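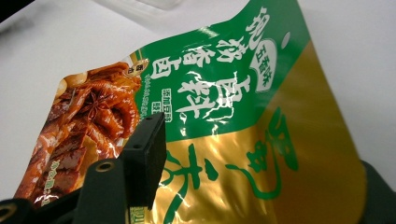
Is a five-spice braising mix worth buying if you already own the spices?
I think so, mostly for weeknights, when digging out all those little jars is the last thing I feel like doing.

I picked up two packets at Waaka and used the first on chicken thighs and eggs (my sister-in-law's idea, and a good one!). Mild, a little sweet, plenty of star anise.

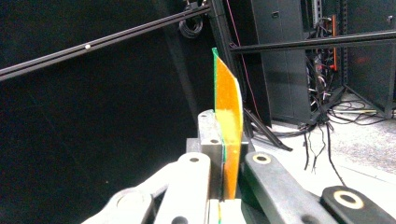
Color is what I fuss over with a braise, maybe more than I should. Mine started out close to the bright orange-amber of that thin sheet standing in the clamp, and after 105 minutes it was a deep, lovely brown. I'd add less soy sauce next time. Four stars out of 5 from me.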